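Bed-making trial at Vurneldale: questions about the stopped runs
Last updated June 15, 2022

We have received many questions since the bed-making trial was paused. Below are the ones that come most often. The answers were written by Amr Shawky and checked by Adelmo Costa, who is responsible for safety on the floor.

What happened?
During a run in the test bedroom the left hand closed on the bed sheet and did not open again when the program told it to. The robot then took a step back, as the program also told it, and pulled the sheet with it. The operator pressed the stop button. The robot stayed on its feet and no person was hurt.

Was it only one time?
No. We went back through the logs of 21 runs and found the same fault in five of them. In the other four cases the sheet slipped out of the fingers by itself before the step, so the operator saw nothing strange. This is the part which worries us most.

Where does the robot stand when it works?
It stands at one corner of the mattress, with its feet toward the bed. From there it must reach down to the lower edge of the sheet. The feet and the hem are close together, and for this reason a hand which does not let go is a fall risk and not only a spoiled run.

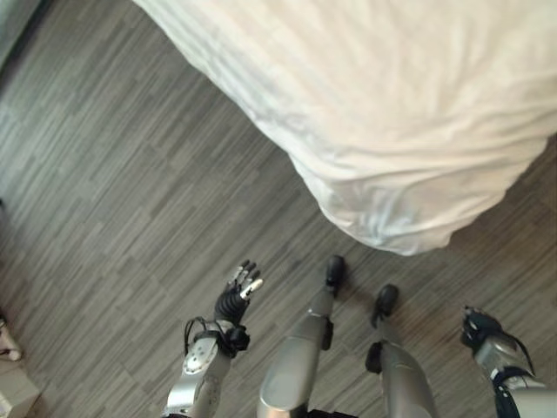 The robot at the corner of the bed, seen from its head camera. The left hand is open.

What was the cause?
We believe there were two causes together. The first is in the finger drive. When thin cloth is folded between the fingers, the motor current stays so low that the controller thinks the hand is already empty, and it skips the opening command. The second is in the walking program from Slaoui, our software partner. It asked the hand controller "are you finished?" but it never asked "are you open?". Both answers were correct, and the result was still wrong.

Did the cables have something to do with it?
This was our first idea, and we lost nearly a week on it. The cables at the left wrist make a loop outside the arm, and we thought one was pulled tight when the arm went low. Gutel, who supplied the hand, measured the signal through the complete movement and found no break. We would still like the loop to be shorter, but it is a separate job.

Why did the cameras not see it?
The camera near the hand sees the fingers quite well, but the cloth behind them is often only a bright blur. White sheet under strong light is difficult – the folds disappear and the software cannot say if the fabric is held or only touching. We have lowered the lights for the next tests, and we are also trying a sheet with a coloured border.

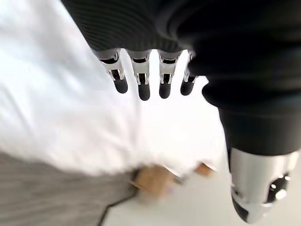

Close view of the fingers and thumb, with white fabric behind them.

What has been changed?
The hand now makes a full opening movement every time, even if the controller believes it is empty. The robot may not move its feet until the finger positions are read and confirmed as open. If there is no confirmation within 2 seconds, it stands still and gives a sound.

Can I enter the room during a run?
Not at present. Stay behind the line at the door until the operator says that the drives are off. If the hand is holding the sheet, please do not pull on the other side to help it. Pulling on the cloth can move the robot's balance point and make things worse.

What should an operator do if the hand stays closed?
Press the stop button first. Then support the robot with the hoist, switch off the arm drives and open the fingers one after another, starting with the thumb. Write the run number in the fault book also when the sheet came free by itself.

Does this concern the robot at Drandstead?
Yes, it has the same hand and the same walking program. It was doing table work only, but it is also stopped until the new version is installed.

When will the trial start again?
We need roughly 40 clean runs with the hoist attached before we take it away. We hope to be ready in November, but Adelmo Costa has the last word on the date.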